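Grutholm 지원사업 진행 보고 (8월분)
수신: Amparo Calvo 담당님
작품: 장편 전쟁영화 'Lulthorpe' / 제작 Isulent

급하게 정리해서 보냅니다. 오탈자 양해 부탁.

촬영. 참호 장면 완료. 강변 철수 장면은 비 때문에 하루 밀림, 목요일 재촬영 확정. 보조출연 400명 중 200명은 첫날만 쓰고 나머지는 야간 분량에 투입. 군복은 대여분으로 충당했고 추가 구매 없음. 계급장 고증 지적 들어온 것은 수정햇습니다.

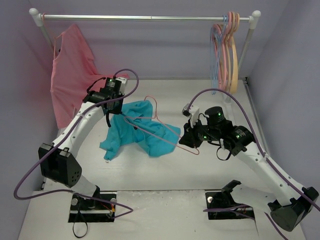
문: 야간 분량은 언제 끝나나요?
답: 강변 재촬영 다음 주에 마칩니다. 비가 또 오면 실내 지휘소 장면을 먼저 찍습니다.

후반작업. 가편집 2차본 나옴. 초반이 느리다는 의견이 많아 훈련소 부분을 줄이는 중. 음악은 Gashi 쪽과 계약 완료, 데모 2곡 받음. 메인 테마는 아직. 폭발 CG는 업체 견적이 예상보다 높아서 컷 수 조정하고 있음. 자막은 영어 먼저, 나머지 언어는 배급 정해진 뒤에. 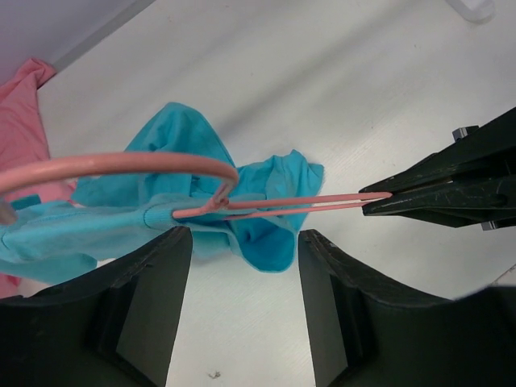
문: 시사회 규모는 그대로입니까?
답: 3000석으로 신청했던 야외 상영은 보류했고, 200석 극장 시사로 바꿔 진행합니다. 차액은 음향 믹싱으로 돌리는 안을 올리겠습니다.

예산. 의상·소품 항목은 계획 안쪽. 차량 대여비 초과분은 예비비에서 처리. 영수증 스캔은 절반쯤 올렸고 남은건 이번 주 안으로.

요청. 믹싱 비용 항목 변경 승인 필요합니다. 승인서 양식이 바뀌었으면 새 파일 보내주세요. 참전자 유족 인터뷰 사용 동의서는 원본으로 따로 우편 발송합니다.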